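# About Flultine

We're a small company in Skovholm, and we spend our days on one question that we never get tired of: can a machine do the ordinary chores yet? We mean the dull, everyday stuff – clearing a worktop, putting the shopping away, loading a trolley at the end of a shift. Most people do these jobs while thinking about something else, and that's a big part of why we find them so exciting!

The short answer is "some of them, some of the time". A robot that knows where everything is can do a lovely job of moving a cup from one spot to another. Shift the cup a bit, turn its handle round, put a bowl next to it, and you've got a different problem. Our work is all about that second situation.

## Kitchens first

We start in simulation, where a kitchen can be rearranged in seconds and a dropped bowl costs us nothing. We now have 100 kitchen layouts, with different worktops, cupboards and wall colours, and 1,318 chores written up to go with them. Many sound almost silly on paper (put the doughnut in the bowl, move the bowl, shut the drawer), but a short chore is much easier to learn from than a long one. When it goes wrong we can usually find out why before lunch.
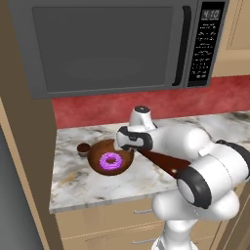 *Simulated kitchen: a robot arm at the worktop, with a frosted doughnut in a brown bowl and a small brown cup beside it.*

Small things placed close together are a favourite of ours. An arm has to reach one without knocking the other, and it has to cope with cupboards overhead while it does so. Every chore gets 10 attempts with the objects moved about in between, and we write down all the results, including the embarrassing ones.

## Then the shop floor

Our other project is called Tikley, and it's about stockrooms and packing benches. We began it last July with Villanueva, a homeware shop up the road that kindly lets us try things out after closing. Boxes are easier than bowls! Soft bags are harder than both, and price labels still beat us most evenings.

## Where we've got to

- Single items, picked up and put down: good, and getting better.
- Drawers and cupboard doors: good when the handle is easy to grip.
- Several steps in a row: patchy. Past 5 steps, we still expect to step in.
- Cloths, bags and anything floppy: early days.

We're keen to hear which chore you'd hand over first. Write to us, or drop in if you're passing through Skovholm, and we'll put the kettle on ourselves for now.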